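Nellport Community Help > Household and Home > Sewing machines

Ticket: Vidmar skips stitches and bunches thread underneath on stretchy fabric
Opened by: Alfredo Layug
Status: Solved, left open for comments
Opened: October 2018

Hello all, and thank you in advance to anyone with the patience to read this through. I'm told I go on a bit, so I've put in everything I tried and what came of it, in the order I tried it, and you can skip down if you like.

The machine is a Vidmar, the plain mechanical one with the dial on the right and the front-loading bobbin. I bought it secondhand in February with the manual, a tin of feet and a bobbin case that looked original to me. It sewed cotton beautifully for months. I hemmed every curtain in the house on it and made pillowcases for both my sisters, and I don't think I touched the tension dial once in all that time.

Then I started on chair covers. The fabric is a printed stretch knit from Drikby, the kind that has some give both ways, and I am using Skollura all-purpose polyester thread on top and in the bobbin. From the very first seam I had two troubles. The machine skipped stitches, three or four in a row and then fine for a while, and whenever I started at an edge it made a great bird's nest on the underside and tried to swallow the corner of the cloth.

What I tried, first evening

Rethreaded the top with the presser foot up. Then I did it again with the foot down, to see if I could tell the difference, and yes, I could, it was much worse. Foot up from then on.

Took the bobbin out and put it back in. Wound a fresh one slowly. No change to the skipping, though the nests were perhaps a little smaller.

Turned the top tension up from 4 to 5, then 6. At 6 the seam puckered like a raisin and still skipped. Went back to 4.

Changed the needle for a new one of the same kind, a universal size 80. Skipping was a touch better for the first foot of sewing and then just as before. I went to bed cross.

Second evening

Took off the needle plate and cleaned underneath. I had thought I was keeping up with this, but there was a felt pad of lint packed between the feed teeth that came out in one piece, like something from a dryer. Brushed out the hook area, put one drop of oil where the manual says, and ran it on scrap until the scrap came out clean.

Sewed a test strip of plain cotton. Perfect, front and back. Sewed a test strip of the knit. Skipped.

So by that point I was fairly sure the timing hadn't gone, and that was a relief, as the nearest repair shop is 47 miles off and I don't drive at night anymore.

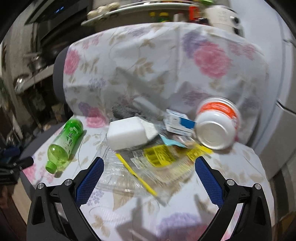
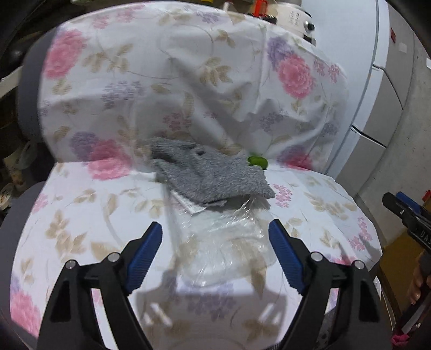 A knit behaves very differently from a woven cotton under a needle, and I wish I'd understood that before I cut anything out. A universal needle has a slightly sharp point, and on a stretchy cloth it can push the fabric down with it instead of slipping between the loops, so the hook comes around and finds no thread to catch. Pulling the cloth from behind makes it worse, and I was doing plenty of pulling. My trial cover, the white one with the pink peonies and the lavender flowers, is on the chair now, and it is loose and wrinkled across the backrest. I had stretched the side seams as I sewed and then let them out too far to make up for it. I'm going to live with it for the time being and do the next one properly.

Replies

Reply 1
Hi Alfredo, what a nice thorough post. Before you do anything else, please get a packet of stretch needles and try one in size 75. Ballpoint or jersey needles will sometimes do it, but for anything with elastic in it the stretch ones are better, they have a different shape above the eye that helps the hook pick up the loop. I would bet my good scissors that's your skipping. Also, are you sewing a straight stitch? You want a narrow zigzag on a knit, or the seams will pop the first time somebody sits down hard.

Reply 2
Agree with the above on the needle. For the nests at the start of a seam, hold both thread tails behind the foot for your first few stitches and begin a little way in from the edge, then backstitch to the edge. Or start on a scrap and run straight onto your real piece. I've done it that way for 20 years.

Reply 3
Check your bobbins too! Vidmar changed the bobbin height at some stage and the two sorts look nearly the same until you stand them side by side. If your bobbins came in a mixed tin you may well have both. The taller one rubs in the case and gives you nests no matter how carefully you thread.

Alfredo Layug replied
Thank you, all of you, you are very kind. I am sewing a straight stitch, so there's one thing wrong already. My bobbins did come in a mixed tin. I've just stood them in a row on the kitchen table under the lamp and some are plainly taller than the others, so I feel rather silly. The stretch needles are ordered and should be here before the weekend. I will report back.

Reply 1
Don't feel silly, I sewed with my needle in backward for a whole summer once.

Third evening, after the needles came

Put in a stretch needle, size 75, flat side to the back, pushed all the way up before tightening. Threw every tall bobbin into a jar with a label on it and wound a new one on the short kind. Dial set to zigzag, width just under 1, length 2.5. Tension left at 4.

Test strip on the knit, single layer: no skips.

Test strip, two layers: no skips, but the edge waved like a lettuce leaf. I eased off the presser foot pressure by one full turn of the knob on top (I hadn't known the knob did anything, I thought it was a cap) and the waving went down by more than half.

Test strip, four layers, for where the side seam meets the bottom hem: one skip right at the hump. I folded a bit of cardboard and put it under the back of the foot to keep it level going over, and the next try was clean.

Started on a scrap each time, as suggested. No nests at all. I sewed over 60 inches of seam without stopping, only because it was such a pleasure to hear it run properly again - it has a lovely low purr when it's happy.

Reply 4
Jumping in with a question, I have the same machine and the same skipping, but mine happens on denim. Would a stretch needle help me?

Reply 1
No, for denim you want a jeans needle, something like a 100, and go slowly over the thick parts. The cardboard trick that Alfredo used works very well there.

Reply 3
Alfredo, for your next cover, did you wash the fabric first? Cotton-blend knits can shrink a fair amount in length and you'll lose your hem.

Alfredo Layug replied
I did not wash the first one and I have washed the second, so I suppose we'll find out between the two of them. The new piece went in warm and dried on the line. I measured it before and after and it lost close to an inch along the length, so I've added that back to the pattern pieces. I've also moved the elastic. On the trial one I ran it only along the front and back, and I want it all the way around this time, in a proper casing with a gap left to thread it through. If anybody has a way of getting elastic through a long casing without losing the safety pin halfway, I'd be glad to hear it.

Reply 2
Use a bigger safety pin than you think you need, and pin the other end of the elastic to the fabric so it can't follow the first end inside.

Summary for anyone who finds this by searching

Machine: Vidmar mechanical, front-loading bobbin
Fault: skipped stitches and thread nests on a stretch knit, fine on cotton
Skipping fixed by: stretch needle size 75, narrow zigzag, no pulling from behind
Nests fixed by: correct bobbin height, starting on a scrap
Wavy seams helped by: less presser foot pressure
Did nothing for me: raising the top tension, new universal needle, new thread path with the same bobbin

I'm marking it solved but leaving it open for a while, as I still have the elastic to do and the piping on the seat cushion after that, and I've never sewn piping in my life. The Skollura thread has been fine, by the way, I had been ready to blame it. Does anyone use a zipper foot for piping on this machine, or is there a proper foot I should look for in the tin?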